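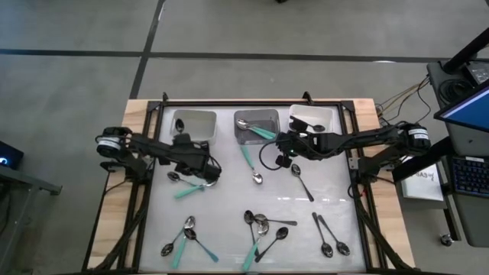 How I sort a muddle of spoons

My cutlery drawer had got to the point where I couldn't shut it, so I tipped the lot out and started again. It took me 20 minutes (with tea) and it's stayed tidy since April, which is a record in our house!

First, clear a big flat surface. Pale is best because black spoons show up nicely against it. Spread them out so none are hiding under each other.

Next, get your bins. I like plain plastic ones, one for each kind of spoon, lined up along the far side so you're not reaching over them all the time. Mine are plain plastic ones and they wipe clean in seconds – any old tubs will do though.

Now put one spoon in each bin as a marker. Black ones here, silver with teal handles there, black ones again in the last. Then just work through the pile, the biggest set first. I go by handle colour and only worry about size afterwards.

Don't fuss about which way they point while you're sorting. Once a bin's done, turn the bowls to face the same end and they'll nest together and take up half the room.

If you've got 2 spoons left that match nothing, pop them in the picnic bag. Mine live there now, next to the bottle opener.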